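Sterkura butcher-block worktop review: a lot of maple for the money, with a few catches

We've lived with the Sterkura table since January, and I was ready to dislike it.
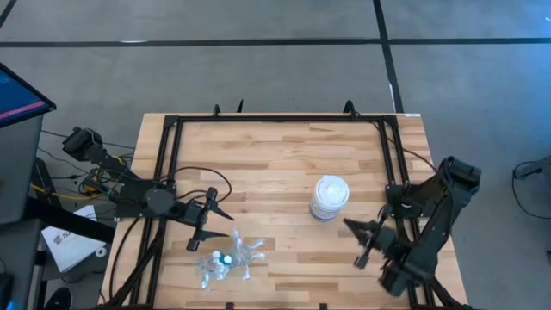
What you get

The Sterkura is sold by Meven as a general-purpose work table, which is a polite way of saying they haven't decided whether it belongs in a kitchen, a craft room or a garage. It cost £214 with delivery to Nunbridge. The top is pale maple in long strips, with faint darker streaks running along it, and the legs arrive in a separate box that in my case turned up two days after the top. So for two days I owned a very heavy plank.

I should say where I'm coming from. I have bought "butcher-block" furniture before and found a skin of something nice over something horrible. I have also read enough product pages to distrust the words heirloom, artisan and lifetime, and Meven manages to use all three before it gets round to telling you the depth of the table. My expectations were low.

Putting it together

The leaflet says half an hour. Allow two hours, and have your own spanner ready, as the one supplied is stamped out of something not much tougher than a biscuit tin. The pilot holes on one leg plate were slightly out and I had to open them up with a drill. If you don't own a drill I'm not sure what you're meant to do. Ring Meven, I suppose, and enjoy the music.

Once it was up, it stood level on a floor that isn't level, thanks to adjustable feet that do adjust. Credit where it's due.

The surface

Most of your money has gone into the top, and it's the best part by some way. The colour is light enough that small things show up well against it. White lids, little bottles, a clear bag somebody has put down and forgotten – all easy to spot. My old table was dark brown and ate screws.

The factory finish is another matter. Meven calls it "ready to use". I'd call it a light wipe of oil and a hopeful attitude. A mug left a ring on the first morning, and it took sanding to get it out. I put on two coats of Serrano board oil, left it overnight between them, and it has behaved much better since. A 500 ml tin did the whole top with plenty left over, but that's another expense you won't see mentioned on the sales page.

The joints between the strips are tight. I went over them with a fingernail looking for something to complain about and found one spot near a corner where the glue had squeezed out and been left. A scraper dealt with it.

Fixing things to it

I wanted a top that could take clamps and fittings along its edges, and this is where the cheaper tables I've tried have fallen down. They crumble, or they dent, or the screw goes round and round in a hole full of dust. The maple holds a screw properly. Drill first, go slowly, and don't believe the claim that it "takes fixings without preparation". I tried that once and got a small split for my trouble.

Clamps do leave marks if you lean on them. A scrap of card under the jaw sorts it out.

Things I don't like

The edges are sharper than they should be. I caught my forearm on the front one often enough to take sandpaper to it, and I don't see why that was left to me at this price.

It's also a pig to move. Two people can shift it across a room, and you wouldn't want to do it often. The version with castors costs extra, and the castors I saw in the shop had a wobble I didn't care for.

Then there's the guarantee, which covers the legs for longer than it covers the top. Read into that what you like. I rang to ask whether oiling it myself would affect anything, was told no, and asked for that in writing. It took 14 days to arrive.

Is it worth it?

If you want something to wipe down with a wet cloth and ignore, no. Buy laminate and spend the difference on something else. If you want a solid top that you don't mind sanding and oiling, it's a decent buy – better than I expected, and not as good as Meven says it is. I'd pay for it again at this price. I'd think twice if it went up.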